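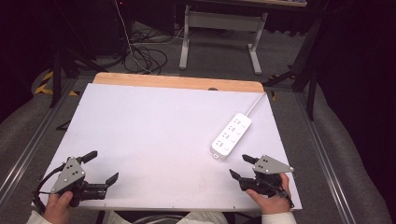 Govindasamy Foodservice Supply will change the way it sells the Tumetero line of paper soup cups and lids, starting in February. Until now the cups came in one case and the lids in another, and a customer had to order both and hope that they arrived together. From February each case will hold the cups and the matching lids, in separate sleeves, under one item number. The change also covers the small heat sealer which many shops buy together with the cups. It will be sold without the metal stand, because most kitchens already put it on a normal table. A flat surface and a power strip with its sockets facing up, like the white one lying on the tabletop at the top of this page, are enough to set up the sealer and a label printer next to each other. The stand can still be ordered as a separate part.

## Why the cases were changed

The company made a review of its orders from the Prelthorpe warehouse before it decided. In one year it found 2,067 orders in which the customer had bought Tumetero cups but had chosen the wrong lid, or no lid at all. Most of these orders came from small delis and soup counters. Many of them asked later for an exchange, and the warehouse had to send a second delivery for a product of very low price.

The most common mistake was between the vented lid and the flat lid. Both have the same diameter and both close on the same cup, so the wrong one does not look wrong until hot soup is inside. The vented lid has a small opening that lets the steam go out. The flat lid is made for cold food, such as potato salad, cut fruit or pudding. On the old cases the difference was given only by the last letter of the item number, and this letter was printed quite small.

On the new cases the words HOT FOOD or COLD FOOD will be printed on two sides and on the top. The item number will be shorter too. Customers who keep their own order sheets should replace the old numbers before they send the first order in February. The old numbers will still be accepted until the end of April, and the system will change them to the new ones automatically.

## Sizes and case quantity

The line stays with three cup sizes: small, medium and large. The paper is the same as before, with the same lining on the inside, and the cups can be used for soup, chili, oatmeal and ice cream. They should not be used in an oven. The small and medium sizes may be heated for a short time in a microwave, but only without the lid.

Sleeves will now contain 35 cups each. This is fewer than in the old sleeves, and some customers have already asked about it. The reason is the height of the sleeve: the old one was too tall for many under-counter shelves, and kitchens opened it and left the rest of the cups standing without cover. The shorter sleeve goes into a normal shelf and it can be used up during one lunch service in most shops. Lids come in sleeves of the same quantity, so one sleeve of cups and one sleeve of lids will finish together.
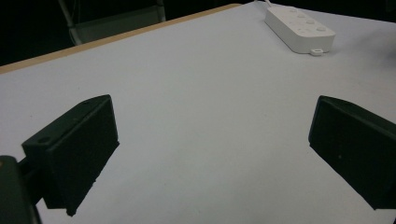 *White tabletop with a light-brown wooden edge strip.*

The price for one cup with one lid will not go up with the change. Customers who buy only lids, for example because they use the cups also for dry food on the counter, can still get them in a lid-only case. There will be no cup-only case for the large size, because very few were sold. For the small and medium sizes the cup-only case stays in the list until the stock is finished, and after this it will be available by special order.

## New pickup counter in Stivodthorpe

Together with the new cases, the company will open a pickup counter in Stivodthorpe. Until now the customers on that side of the river had to wait for the weekly truck or drive to Prelthorpe. The counter will keep the full Tumetero line in stock, and also deli tissue, sandwich wrap, portion cups, bakery bags and gloves. Heavy equipment will not be kept there, but it can be ordered to the counter and picked up later.

The counter opens at 7 in the morning and closes at 3 in the afternoon. These hours were chosen for kitchens that want to collect their goods before the lunch work, or right after it. Orders that are sent before closing time will be ready when the counter opens on the next working day. There is no minimum quantity for pickup - a single case is fine, and for portion cups also a single sleeve.

The loading door is on the back side of the building, and small vans can stand directly in front of it. Larger trucks should use the street entrance and ring the bell. Payment at the counter is by card or by customer account. Cash is not accepted at this location.
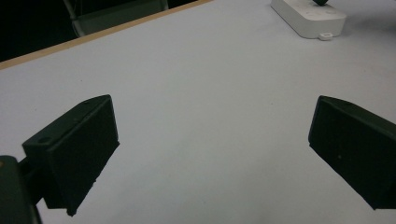 **Paper Goods and Packaging Team - Govindasamy Foodservice Supply, Prelthorpe**

Customers who have old Tumetero cases in storage can continue to use them. The old cups and the new lids fit together in all sizes, and the same is true in the other direction. It is only recommended to keep the old flat lids and the new vented lids in different places, because they have the same color and can be mixed by mistake during a busy hour.

Unopened cases of the wrong lid can be exchanged until the end of March, at the Stivodthorpe counter or with the driver of the weekly truck. Please write the customer number on the outside of the case. Opened cases cannot be taken back, even when the sleeves inside are still closed, for reasons of food safety.

A sample sleeve of each size can be requested through the order desk. The samples are free for customers with an account, and they come with one vented and one flat lid, so the staff can compare both before the first delivery. The new price list will be included with every delivery in January, and printed copies will be available in Stivodthorpe from the first day. Questions about the sealer, the separate stand or spare parts should go to the equipment desk, which has its own telephone line on the back page of the price list.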